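Clolard Community Help
Posted 27 April 2024 by Tarix

Our walking group has 21 members and no bank account. A small grant we want closes in May and asks for one. Can we use mine?

Vanags
No. Most funders want an account in the group's name with two signers who aren't related. Start now — ours took 19 days to open. You'll also need a signed set of rules. One page is fine.

Lillasell
Ask the funder if a bigger charity can hold the money for you. We did that for 6 months.

Tarix
Thanks both. I'll call the funder first and get the rules signed at our next meeting.

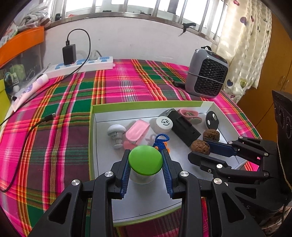 If they say yes to a host charity, I'll still apply for the account so we have it next year.

We use cookies to keep you signed in. OK
Contact us | © Clolard Community Help | Back to top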